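Search this site
Enter keywords
Go

Home | Issues | Features | Data | Letters | Subscribe

The Boundary on the Map
How Trulldale wrote, sent and enforced a three-night curfew

The curfew order Trulldale issued in June had an effective time of 8 p.m. It was signed at 6:52 p.m. The first alert reached phones at 7:41 p.m., and the corrected version at 8:26 p.m. Most of the public argument since then has been about whether the order was justified. The city's own after-action file deals mainly with a narrower matter: where the order applied, and how a person on the street was supposed to find that out.

The file runs to 220 pages with its attachments. It covers three nights of marches that followed the death of a man held at the county jail, and it was released in September under a records request. The death itself is under separate review and is not discussed in the file. The city attorney's office removed the names of officers and arrested persons before release. The maps, message logs and dispatch records are complete.

Legal basis

A mayor in Trulldale can declare a local emergency under the municipal code and can limit movement for up to 72 hours without a council vote. The code requires a written order, a stated reason, a start and end time, and "a description of the area affected." It does not say what form the description must take. A list of streets is enough. So is a map, or a reference to an existing district.

The June order used a list of streets. The affected area was bounded by the river on the west, Bhatt Street on the north, the rail line on the east and Veltell Avenue on the south. In the template on file, last revised after a flood, the area was described as "all land within the floodplain." Staff deleted that line and typed the four boundaries in its place.

Two of the four boundaries were open to more than one reading. Veltell Avenue ends at a traffic circle six blocks short of the rail line, leaving a gap in the southern edge. The rail line splits near the freight yard, and the order did not say which branch was meant. Someone standing between the two branches was inside the curfew area on one reading and outside it on the other.

The order also did not say whether the boundary streets were included. In a zoning map this matters little, as the line usually follows the middle of the road. In a curfew, the sidewalk on the far side of Bhatt Street is where people go when they are told to leave. On the first night, 14 of the arrests were made on that sidewalk. Charges in those cases were later dropped. The dismissal forms give the reason as "location element."

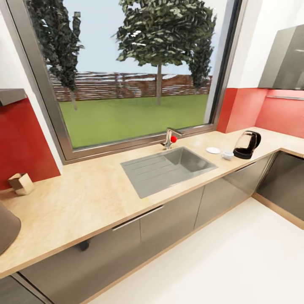
Kitchen counter with sink, cup and electric kettle. Rendered image.

Exemptions took up more of the order than the boundary did. The text listed medical workers, utility crews, people traveling to or from work, people seeking care, people without housing, and members of the press. It did not exempt residents standing on their own porches. Whether a porch counts as a public place under the code was raised by the police department at 7:15 p.m. on the first night and answered by the city attorney the following afternoon. The answer was no.

From street list to polygon

A street list cannot be sent to a phone network. The alert system needs a shape, entered as a closed series of points with a latitude and longitude for each. Trulldale buys its alert software from Kunel under a contract shared with the county. An operator can draw the shape by hand, load a file, or pick from saved areas.

On the first night the operator drew it by hand. The log shows a shape with nine points, finished in just under four minutes. It closed the southern gap with a straight line from the traffic circle to the eastern branch of the railroad, taking in a hospital parking structure and two apartment buildings that the written order arguably left out. On the north side the line ran one block above Bhatt Street for most of its length.

The result was two curfew areas. One had legal force and was posted as a scanned page on the city website. The other was drawn on a screen in the operations center and determined who was told. Neither was shown to officers in the field, who worked from a verbal summary at roll call. According to the roll call notes, the summary was "downtown, river to the tracks."

Phones add a further layer of error. Newer devices compare their own location with the alert shape and display the message only if they fall inside it or very near to it. Older devices show whatever the cell tower sends, and a tower may cover a wide area beyond the shape. A handset with location turned off behaves like an older one. People several miles from downtown therefore received a message telling them that a curfew was in effect in their area.

Wording

Two lengths of text are sent with a wireless alert of this kind, one limited to 90 characters and one to 360. The short version goes to devices that cannot handle the long one. Trulldale's first short message read: "Curfew in effect 8pm-5am. Go home now. Stay off streets. Check city website." It named no city and no boundary. The long version used fewer than half of its available characters and did not name a street.

Calls to the emergency line rose within two minutes of the first alert. Dispatch logged 1,623 calls between 7:41 p.m. and midnight, against a normal evening volume of fewer than 500. Call takers coded the largest share as "information only." The most common questions, by the dispatch supervisor's tally, were whether the caller's address was inside the area, whether the caller could drive home from work, and whether the message was real.

Average time to answer an emergency call went from seven seconds to 51 during the worst half hour. The file records no death or injury tied to the delay. It does record one structure fire reported by four callers, three of whom waited more than a minute.

The corrected alert at 8:26 p.m. named the four boundaries. It was sent to the same hand-drawn shape, so those outside the legal area but inside the drawn one received a second message listing streets they did not live between. By then the curfew had been in force for 26 minutes.
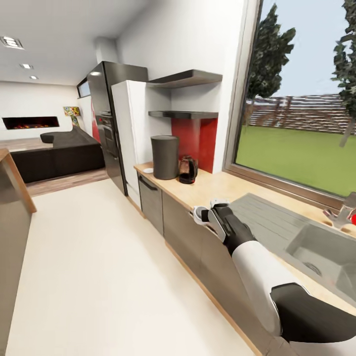
Civic Systems Desk

The second and third nights went better on most measures. The order was reissued with the words "including both sidewalks of each named street" and with the eastern rail branch specified. The mapping office produced a file from parcel records, and the Kunel operator loaded it. Roll call handouts carried a printed map. Call volume fell each night, though the file does not separate the effect of clearer messages from the effect of smaller crowds.

One problem was not fixed. The bus agency stops service inside any curfew area one hour after the start time, under a standing rule written for snow. On all three nights the last northbound bus left the river stop at 9:00 p.m. The police order to disperse on the second night was given at 9:12 p.m. The dispersal route read aloud from the sound truck directed people to that stop.

The dispersal order

An order to disperse is a separate instrument from a curfew, with its own rules. State law where Trulldale sits requires that it be audible, that it identify the assembly as unlawful, and that people be given a reasonable time and a way out. Department policy adds that the warning be given three times, with at least two minutes between readings, and that an officer at the rear of the crowd confirm that it was heard.

The file includes audio from a recorder placed at the rear on the second night. The first reading cannot be made out over a helicopter. The second can be understood in part. The third is clear. The officer's form has a check mark beside all three. Defense lawyers in the pending cases have asked for the recording, and a hearing is scheduled for January.

Sound level is something that can be planned for. The truck's speaker is rated by its maker at a distance of one meter, in open air, with no competing noise. Level drops by six decibels with each doubling of distance, and more when the path is blocked by bodies or parked vehicles. At the length of two downtown blocks, with an aircraft overhead, the expected margin over background noise is close to zero. The department's training material does not include this calculation. It instructs officers to set the volume at maximum.

What changed

The after-action file makes 19 recommendations. The city has adopted 11. Saved shapes now exist for six parts of the city, each matched to a written description that the attorney's office has approved. Picking a shape fills in the order template with the matching text, so the two versions cannot drift apart. Message drafts are stored in both lengths and in four languages. A recorded line takes curfew questions, and its number is in the long text.

Recommendations not adopted include a minimum notice period between the alert and the effective time. The draft proposed 60 minutes. The police department objected that conditions can change faster than that, and the mayor's office agreed. The code still sets no minimum. An order may legally take effect at the moment it is signed.

Also left aside was a proposal to publish the shape file along with each order, in a format that mapping apps can read. The stated concern was that the file might be altered and reposted. A signed copy with a checksum would address this, and the mapping office said so in a memo attached to the file. The memo has no reply attached.

The saved shape for downtown has been tested once, in a drill that sent no public message. The boundary on the south now follows Veltell Avenue to the traffic circle, then a marked footpath to the rail line. The footpath has no name. In the approved text it is called "the paved path," and the mapping office has asked the parks department for a sign.

Related in Features
When the Scanner Goes Quiet: Radio Encryption in Small Departments
Counting a Crowd From the Air
Mutual Aid Agreements and Who Pays for Them
The Sound Truck: A Short Equipment History
Jail Death Reviews, State by State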